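Student Robotics Workshop, Kelside Campus
Workshop Notebook – Tindcombe Assembly Project
Wednesday, February 12, 2020

Present: full student team, plus the electronics instructor for the first part of the session.
Purpose: to settle the layout of the parts tray and to review the handling of the drive caddy before the regional event at Tekiddale.

1. Carried over from the previous entry

The event rules were reissued last week. The task is unchanged in outline: components for a desktop computer are to be taken from a tray and delivered to the computer by the arm, with no hand contact after the start signal. The revised rules allow the team to choose its own tray, provided that the tray is not clamped to the case. The scoring sheet gives 400 points for the full task, and the caddy accounts for a larger share of these than it did in October.

The team has therefore agreed to put the caddy first in the order of work and to leave the processor until the caddy routine is accepted by the instructor. Two members recorded a preference for the opposite order. Their reasoning is set out in the entry for the planning meeting and is not repeated here.

2. Tray

Work continues with the gray foam tray. The team discussed a printed replacement and decided against it for the present. Foam is forgiving when the fingers come down slightly low, and a pocket can be recut in one session. The drawback is that the edges of a pocket wear, and a worn pocket permits a part to sit at a small angle. Pockets are to be inspected at the start of each session and the result entered in the tray sheet.

The caddy lies across the upper part of the tray and extends past it at both ends. The processor has its own pocket lower down. This arrangement was questioned because an approach to the processor passes near the caddy. The team will keep it for now, on the understanding that the caddy is always removed first. Should the order of work change, the tray must be laid out again.

3. Gripping the caddy

The blue end tabs are the weakest part of the caddy and are not to be used as gripping points. All members are to read the handling note before running the routine. The exposed connectors must be kept clear of the fingers at every stage, including the return to the tray.

The approach is to be programmed in two parts: a move to a point directly over the tray, followed by a slow straight descent. The earlier version combined these in a single curved move. It was shorter to write, but students found it difficult to judge from the pendant where the fingers would arrive.

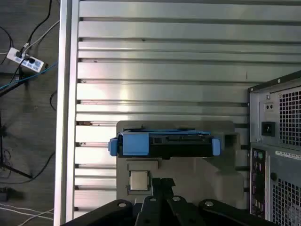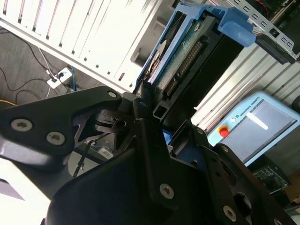
Drive caddy and gripper: on the foam tray (first picture) and held clear of the table (second picture).

4. Orientation of the drive

The drive must be turned after it is lifted, and the turn is where most of the discussion took place. The first proposal was to rotate the wrist immediately over the tray. The second was to lift to full height, move toward the case, and rotate there. The second has been adopted. It adds a waypoint, and the written program is easier to follow when each line does one thing.

Waypoints are to be named in words. The present file contains names such as P7 and P7b, the meaning of which is known only to the student who wrote them. The file held on the shared drive as program 2,922 is the reference copy and is not to be edited at the bench. Changes are made in a dated copy and brought to the team for review.

5. Position of the computer case

The routine depends on the case standing in the same place each time. The team considered a stop bar bolted into the table slots. The Teixeira catalog lists a suitable bar 26 cm in length, and the instructor has been asked to approve the purchase. Until it arrives, the position of the case is to be checked against the printed template before each run, and the person who checks it is to initial the run sheet.

6. Conduct at the bench

The following was agreed and applies from the next session.

One student holds the pendant and has sole charge of the arm. That student does not also take notes.
Any change to speed is spoken aloud before it is made.
Cables on the floor are to be gathered to one side before the arm is powered. At present they are spread wider than the workshop rules permit.
Cardboard and spare boards are to be returned to the shelf before work begins.

7. Matters open

Whether the gripper opening should be reduced for the approach to the processor. A narrow opening leaves more room beside the neighboring recess – but it demands a more accurate approach. To be tried on the foam with a scrap part first.

Whether the Tekiddale organizers will supply the same model of case. A written inquiry has been sent. If the ventilation panel differs, the team will need to revise the clearance figures in the second half of the program.

Whether a second tray should be cut as a spare. General agreement that it should, and that both must be cut from the same drawing. The drawing is out of date and is to be corrected before any foam is cut.

8. For the next session

Rename all waypoints in the working copy.
Correct the tray drawing.
Write the processor approach as far as the point over the pocket, and no further.
Bring the handling note, which was left in the Kelside office.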